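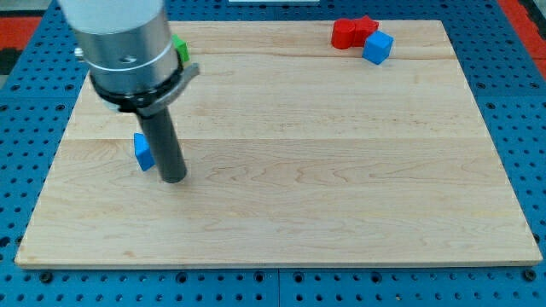
I have been baking bread at home for six years and I only started using rye in December, and now I can't stop talking about it, so my sister told me to put it on the blog and leave her alone. Fair enough!

It started with a sack. Berenice Zavala, who runs the grain stall at the Wislow market, had a few bags of whole rye left over at the end of the morning and let me have one for the price of a coffee. I had no plan for it. I'd always thought of rye as the stuff you add a spoonful of to wake up a starter, or the dense black bricks my grandfather ate with herring. I took it home, fed my starter with it that night, and by breakfast the jar had pushed its own lid off and was crawling down the side of the cabinet.

So that got my attention.

My first all-rye loaf was terrible. I kneaded it, which you should not do, because there's nothing much in there to knead. Rye doesn't build the stretchy web that wheat does. It behaves more like wet cement, and I kept adding flour to make it feel like dough, and I ended up with something you could have propped a door open with. The second loaf was worse – gummy all the way through, with a roof of crust floating above a cave. I ate the crust with butter. The crust was wonderful, and that is probably why I kept going.

What fixed it was mixing it wet, wetter than seems sane, and leaving it alone. I use 1000 grams of whole rye flour for two tins. It gets stirred with a big spoon, scraped into the greased tins, and smoothed over with a wet hand. When the top starts to show little pinholes, it's ready for the oven. I used to go by the clock and I've given that up completely. My kitchen in winter is nothing like my kitchen in June.

The other thing is the sour. A rye dough wants a lot of acid, much more than my wheat loaves ever did, or the inside turns to glue. I now put nearly half the flour through the starter stage the night before. It smells like green apples and wet hay in the morning and I love it so much. My husband opens a window.

For baking, I go in very hot for the first fifteen minutes, then turn it way down and let it go for another hour. Then (and this is the hard part) you wrap it in a towel and don't cut it until the next day. Two days is better. I know! I've been cutting into warm bread my entire life and I was sure this was one of those rules that fussy people make up. I cut one early to check. The knife came out looking like I'd been spreading caulk. The other tin from the same batch, cut two days later, sliced clean and thin and tasted like malt and a little like cocoa, with no cocoa anywhere near it.

And it keeps! A loaf lasts us a week and a half on the counter, cut side down, with no plastic. By day five it's at its best. I toast it under the broiler with cheddar and a smear of mustard, or have it plain with cold butter and radishes, and the heels go in the freezer until I have enough to soak and mix back into the next dough. Old bread in new bread is a very old trick, and it makes the next loaf darker and more moist.

I went looking for books and found a battered community cookbook at the Jaramillo library sale with a whole chapter of rye breads, most of them giving instructions like "bake until done" and "enough water." There's one with caraway and buttermilk that I've made four times now. There's another with prunes and beer that I haven't gotten right yet. It comes out sticky at the bottom every time, and I can't tell if it's the prunes or the tin. If any of you have baked a fruit rye without that damp stripe along the base, please write to me.

A few people asked about the flour after my last post. Mine is coarse and stone ground, and it drinks a lot more water than the fine stuff from the supermarket. If you're using the fine kind, hold back a little of the water and see how it looks. You want thick oatmeal. If it holds a peak, add more.

Next up is a seeded one with sunflower and flax, and I want to try scalding some of the flour with boiling water first, which is supposed to bring out the sweetness. I've got a bowl of it sitting on top of the fridge right now under a plate. It has gone from gray to a sort of reddish brown and it smells like breakfast cereal. Will report back!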